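Urel Project - Demonstration Data Working Group
Minutes of the meeting held 15 July 2019

Present: Gwawr Nicholas (chair), Awuor Kariuki, Kanini Nyamweya, Kheri Temba (minutes)
Apologies: Esther Kariuki

1. Minutes of the previous meeting
Approved with one correction to item 4.

2. Collection status
Ms. Kariuki reported 1,077 accepted demonstrations of the drive insertion task. A further 100 were set aside pending review. The group agreed that partial insertions will be kept and labeled separately - they are not to be deleted.

3. Operator instructions
Mr. Temba noted that operators at Rotetley start from different approach angles. Members agreed that this variation is wanted, but that each recording must begin before the drive reaches the guide brackets. Ms. Nyamweya will revise the written instructions.

4. Next task
The chair proposed 400 demonstrations of drive removal, to be completed by October. Approved.
Action: A. Kariuki to prepare the schedule.

5. Other business
None. The meeting was adjourned.

Attachment

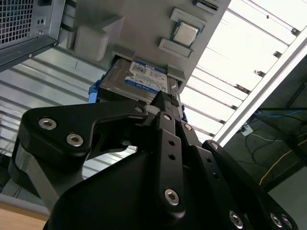 Figure 1. Drive insertion task, wrist camera view (item 2).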